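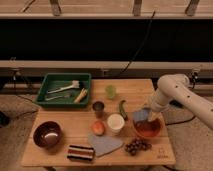
Plonlow opens registration for its kitchen table tidying course in Jellovville

Jellovville, 7 Feb 2023 — Plonlow, the home organization company from Plarberg, announces today the opening of registration for its new short course, "The Table First." The course is for people who cook every day and find that the table is always full before the cooking begins.

The course has 5 lessons and will start in May at the Meredith kitchen studio in Jellovville. Each group will have 23 places. Participants work at a wooden table with ordinary things on it: cups, a tray for brushes and utensils, bowls, cloths, and pieces of fruit and vegetables.

The first lesson is dedicated to the tray. Long tools are easy to lose between other things, so they receive one fixed place near the back of the table. In the second lesson, the participants learn to keep the cleaning things together in one shallow bowl — sponges on the right side, close to the working hand — and to lay the cloths flat.

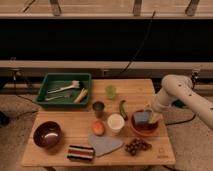
Registration and price

Registration is open now at the Meredith studio and by mail to the Plonlow office in Plarberg. The price includes all lessons and a printed guide. Nearly 1,000 households in the region already received the guide last year, and it was revised for this course.

Persons who register in groups of 2 pay a reduced price. Press visits are possible on request.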